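4. Changes in the work of the plating bench

4.1 Setting

The Grutstead site prepares display trays and practice sets for catering schools. Before the arm was brought in, the bench was staffed by two people per shift, who placed each piece on its plate by hand and passed the plate on for checking. Interviews and shift logs were collected in March 2023 by the second author, with help from Nayeli Medrano, the shift lead at the time. The logs cover 243 shifts, of which 90 fall after the arm went into daily use. Workers were told that their supervisors would not see the interview notes, and three asked that parts of their answers be left out. Those parts were removed before coding.

The work on the bench is light but repetitive. A full order is 600 plates, and under the old arrangement a pair of workers would split it evenly, changing sides at the break. Most of those we spoke to did not describe the placing itself as hard. What they minded was the reach across the table and having to keep pace with the person opposite. The new arrangement gives the placing to the arm and leaves one worker at the bench, who lays out plates, clears them and decides when a piece has to be moved by hand (Figure 3).
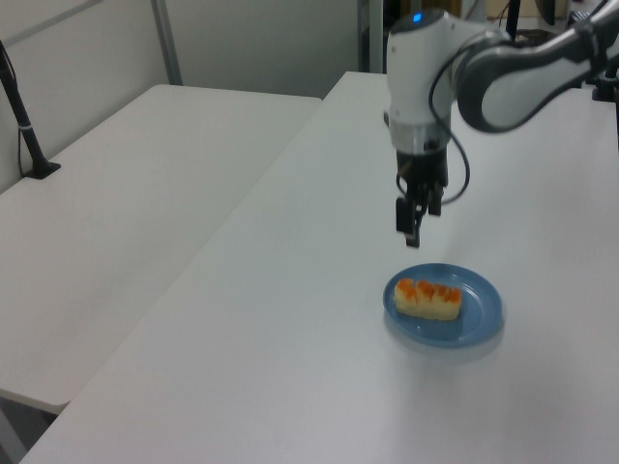 Figure 3. The plating bench, with the gripper over a blue plate holding one piece of toy sushi.

4.2 What the worker now does

The clearest change is in where attention goes. Under hand placing, workers looked at the piece. With the arm, they look at the plate and at the gripper, and several said they had begun to listen as well. Perla Tovar, who had been on the bench longer than anyone else in the group, told us she could sort boxes with her back half turned and still hear when the arm paused. She did not regard this as part of her job, and it does not appear in the written task list that Tillent supplied for the bench.

Position on the plate was a regular source of disagreement. The order sheets say only that the piece should lie flat and clear of the rim. Workers had their own habits within that rule - some liked the piece in the middle, others left one side free so that a second could be added later. Once the arm did the placing, a single position had to be chosen for each product, and the choice was made in the office. Emiliano Barrera said he had moved pieces back to "where they go" for the first week and then stopped, as no one downstream had remarked on it either way.

The second change concerns company. Five of the workers interviewed brought up the loss of the person across the table before they were asked about it. The other half of each pair was moved to packing, in the next room, and breaks no longer fell at the same time. Management had treated this as a scheduling matter. Xóchitl Pacheco, who moved to packing, preferred the new post and the extra pay grade that came with it, but said she would not have picked it if the bench had stayed as it was.

4.3 Stops and restarts

The logs record 630 stops on the bench after the arm went into daily use. Most were cleared by the worker alone. The rest needed a technician, and these were the stops that people remembered. Until the second round of training, workers were not allowed to restart the arm after a fault, even when the cause was plain to them, and they spent the wait placing pieces by hand at the far end of the table. Their hand-placed plates were entered in the log as the arm's output - a point we return to in Section 5, where it affects the comparison of rates.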